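Route Choice and Daily Distance on the Belmonte to Trerkgate Walking Trail
Student project report, Outdoor Recreation and Travel Studies
Tomás Ní Bhriain
9 November 2024

1. Background

The trail between Belmonte and Trerkgate is 337 kilometres long if the main line is followed throughout. Walkers who take the eastern variant past Clustanen cover 351 kilometres. The printed guide divides both versions into 14 stages and gives each stage a walking time, but it does not say how the times were worked out or what load the walker is assumed to carry.

The project set out to compare the guide times with times recorded on the ground by one walker carrying full camping equipment. A second aim was to see whether the eastern variant costs as much extra time as the guide claims.

2. Method

I walked the main line from Belmonte to Trerkgate in October. I then returned by bus to the junction south of Clustanen and walked the variant separately. The weather on the variant was drier, and this has to be kept in mind when the two sets of times are compared.

Start and finish times were written in a notebook at each stage end. Stops longer than five minutes were also noted and later taken off the total. Shorter stops were left in. Distance was taken from the published map and not from a phone, as the phone lost signal in the Pulasar gorge and drew a straight line across it.

Each stage was placed in one of three surface classes: made track, grass or moor path, and stony ground. Where a stage had more than one surface, it was given the class that covered the greater part of its length. Stage 9 is close to an even split and could have gone either way. It is treated as stony ground.

3. Results

On made track the recorded times were close to the guide times, and on two stages they were shorter. On grass and moor path they were longer in every case. The largest gaps were on stony ground, above all on the descent into the Pulasar gorge, where the path crosses loose scree and the guide time looks too short for anyone with a heavy pack.

Seven stages in all were slower than the guide. Five of these lie in the middle section between the Pulasar gorge and the Clustanen junction. The first stage out of Belmonte was also slow, but I missed the turning after the second bridge and walked back to it, so the figure is of little use.

The variant took less extra time than expected. It is longer, but the climb is spread over an old drove road with an even slope – the main line gains the same height in one steep section. A walker who is slow uphill may find little difference between the two.

4. Equipment and supplies

Pack weight was kept the same at the start of each stage as far as food allowed. The tent, sleeping bag and stove did not change. Food was bought at Belmonte and again at the shop below the Pulasar gorge, so the pack was heaviest on leaving those two places. Both of the stages concerned were on made track, and no clear effect of weight can be seen in the times.

Water was taken from streams and treated. Limestone country north of the junction has very little surface water, and I carried extra from the last farm.

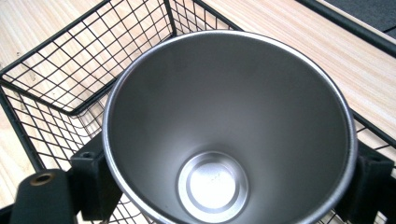

Figure 1. Stainless steel cup, interior.

Cooking was limited to one hot meal in the evening. Breakfast was eaten cold, which brought the morning start forward and made start times more regular. Hot drinks were made only at midday halts, and these were long enough to be taken off the stage time under the rule in section 2.

5. Limits of the work

The times come from one walker in one season. Fitness improved over the walk, so later stages may look easier than they are. The variant was walked last and will have gained most from this. Walking half the stages in the opposite direction would have helped, but the bus timetable did not allow it.

Surface class was judged by eye. A second observer might have placed stages 4 and 9 differently – moving both would narrow the gap between moor path and stony ground without closing it.

6. Further work

The descent into the Pulasar gorge should be timed again with a light pack and with a full one. It would also be useful to time the Clustanen variant in wet weather, when the drove road is said to hold water near its top end.

The stage notebook and the marked-up map are held with the department copy of this report.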